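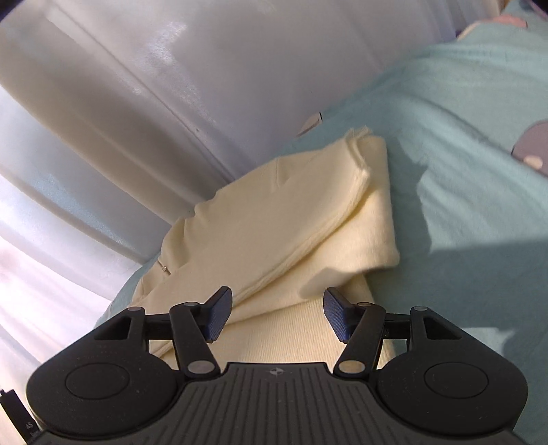 Folding is what stores do to sweaters, and I am not a store, so why can't I hang mine like everyone else?

You can. Plenty of people hang their sweaters, and you can pick them out in a crowd by the two small horns on their shoulders. A knit is a lot of loops holding hands. Put it on a hanger and the whole weight of the body and sleeves pulls on a strip of fabric about as wide as a pencil. Thin cotton knits will forgive you for a while. Anything soft, ribbed or fluffy will come out in spring long enough to wear to bed.

Last updated: January

SWEATERS, FOLDED: FREQUENTLY ASKED QUESTIONS

This page covers the questions that arrive most often at our mending and laundry shop in Punthorpe. The less frequent ones, including the one involving a goat, are handled at the counter.

Where should I fold? I don't own a table that's clear.

Nor do we, after lunch. Use the bed. It's the right height for most people, it's wide enough to lay the sleeves out flat, and it gives a little, so you can smooth with your palms without chasing the sweater across a hard surface. Make the bed first. Folding on top of a heap of comforter produces a sweater shaped like a heap of comforter.

If the sheet is dark and the sweater is pale and fuzzy, expect the two to exchange gifts. Shake the sweater once before you start and run a lint roller over the sheet afterward.

Is there a correct fold?

There are several, each with supporters who should get out more. Ours goes like this:

Lay the sweater face down with the sleeves straight out. Smooth from the middle toward the sides. Bring one side in about a third of the way, then lay the sleeve down along the body so it runs toward the hem. Do the same on the other side. Now bring the hem up, either in half or in thirds depending on your shelf. Turn the whole thing over.

That's all of it. People who have timed us (it happens, we have regulars) report 32 seconds for a crewneck. Turtlenecks take longer and complain more.
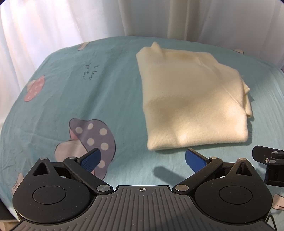 Halves or thirds comes down to the depth of the shelf and the thickness of the knit. A chunky sweater folded in thirds turns into a loaf. It won't stack, and it will slide off whatever it's on in the middle of the night and frighten you. Fold thick ones in half and keep the thirds for the thin ones.

Mine never comes out as a rectangle. What am I doing wrong?

Probably nothing. Sweaters are not rectangles. They have shoulders, which are curved, and collars, which have opinions. The square-edged stacks you see in shops are made with a folding board and remade all day long by somebody on an hourly wage. At home you're aiming for something with a flat top and no sleeves trailing out. If it sits still on a shelf, it's folded.

What about the bit that sticks up? 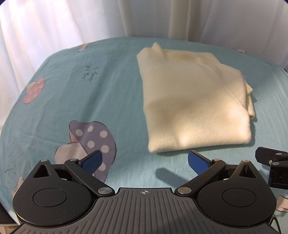

Corners are where most people lose heart. You've done the sides and you've done the hem, and some scrap of the thing still wants to stand up and be noticed. The cream-yellow knit on the mushroom-print cloth has a small pointed peak at its top left and the rest is a perfectly respectable rough rectangle, a bit taller than it is wide. We'd put that on the shelf. If a peak bothers you, press it down with the flat of your hand and set another sweater on top. Ironing it is a bad idea, especially on a ribbed knit, where the iron flattens the ribs and leaves you a shiny patch to remember it by.

How high can the stack go?

Three. We've had letters about this. Some of you are running stacks that reach the shelf above, and you know what happens: the one you want is at the bottom, you pull it, and you spend the evening refolding the rest. Heaviest at the bottom, lightest on top.

Should I wash before putting sweaters away for the season?

Yes, including the one you only wore twice. Moths are drawn to skin, sweat and soup, and they have a better memory for your evenings out than you do. Wash, dry flat, and make sure it's dry all the way through, seams and cuffs included. Those hold water long after the middle feels fine. Then fold.

Can I use a plastic bin?

For one season, with everything bone dry, yes. For longer, a cotton bag lets the knit breathe. Vacuum bags save a great deal of room and give you back something that looks like a road map. Soft, lofty yarns resent them the most.

My sweater has creases from being folded. Isn't that the thing folding was supposed to prevent?

It prevents stretching. Creases are the fee. Hang the sweater in the bathroom while you shower, for no longer than that, or lay it flat overnight and let it think. If you store things for months, take them out halfway through and fold them along different lines. We're aware that you won't do this.

Do you fold for customers?

We do, with any wash or repair. We charge $2 a piece for folding on its own, and there is one customer who brings in 37 at a time every fall and has never once looked embarrassed.

Related questions

Pilling: shave it or live with it
Drying knits flat in a small apartment
Getting fuzz off printed sheets
Cedar, lavender and other things moths ignore
Mending a dropped stitch before it becomes a window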